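Brundlow Women name Ntuli as head coach ahead of September start

Brundlow Football Club has appointed Nomvula Ntuli as head coach of its women's first team. She has signed a two-year contract and will take charge of the squad from the first day of preseason training.

Ntuli joins from Monel Rovers, where she spent four seasons, the last two as head coach. She led Monel to a third-place finish and a cup semifinal last season. Before moving into coaching she played 146 league matches as a central midfielder, most of them for Sirko Athletic.

She replaces Dewanti Chin, who stepped down in the spring after five years in the job. Chin will stay at the club in a new position overseeing the girls' academy, which runs teams from under-10 to under-18.

"I spoke to Dewanti before I spoke to anyone else," Ntuli said. "I wanted to know what the players were like to work with and what the training week looked like. She was very open about both. There is a good base here. We gave away too many goals from set pieces last year and that is the first thing I want to work on."

Brundlow finished sixth last season, with eight wins in 22 league matches. Five of the losses were by a single goal. The team kept its place in the division with three games to play.

Club chair Valentyna Zakharchenko said the board had received 24 applications for the job and interviewed four candidates over two weeks.

"Nomvula had watched several of our games before her interview and had clear opinions about them, some of which we did not enjoy hearing," Zakharchenko said. "She has worked with young players and she has worked on a small budget. Both of those matter to us."

Severyn Demchenko will remain as goalkeeping coach and will also take over as assistant to Ntuli. A new strength and conditioning coach is expected to be confirmed before the first friendly.

Captain Hadiza Oyewole has agreed to a one-year extension and will lead the team again. Oyewole missed the final part of last season with an ankle injury and returned to light running last month. The club expects her to be available for the opening league match.

"I have played against Nomvula's teams and they are hard work," Oyewole said. "They press from the first minute and they don't stop talking. I think that will suit the group we have. A lot of us were disappointed with how the last few weeks went, and we want to get going again."

Some 15 players from last season's squad are under contract. The club is in talks with two others and hopes to add a left back and a forward before the registration deadline. Three academy players will train with the first team through preseason — their names will be given out once their school schedules have been agreed.

Brundlow will play four preseason friendlies, including a home match against Monel Rovers. The league season begins in September with a home game against Fomodbridge Town. Kickoff for home league matches moves to 2 p.m. this year, an hour earlier than before, so that matches can finish in daylight through the winter.

Season tickets for the women's team are on sale now from the club office and the club website. Prices have not changed. Children under 12 get in free with a paying adult, and anyone who holds a season ticket for the men's team can add the women's fixtures at half price. Tickets for the Monel friendly will be sold at the gate only.

Supporters can meet Ntuli and the coaching staff at an open training session at the main ground, starting at 6:30 p.m. The date will be posted on the club website when the preseason schedule is final. Entry is free and the clubhouse will be open afterward.

Reporters who would like to interview Ntuli or Oyewole should contact the Brundlow FC media office. Requests for the open session should be made at least two days in advance — space beside the field is limited.

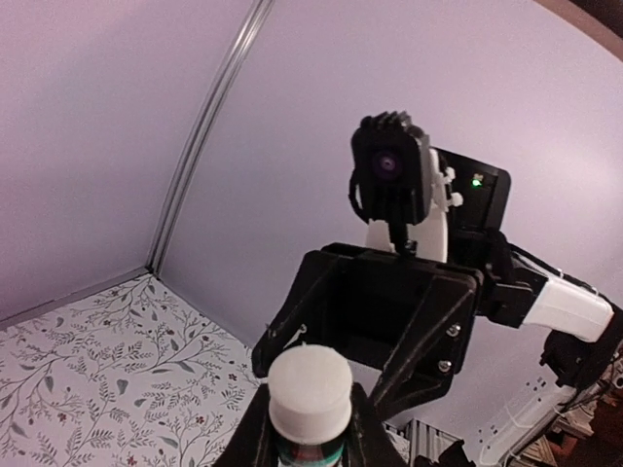 A bottle with a white cap, held between two black gripper fingers.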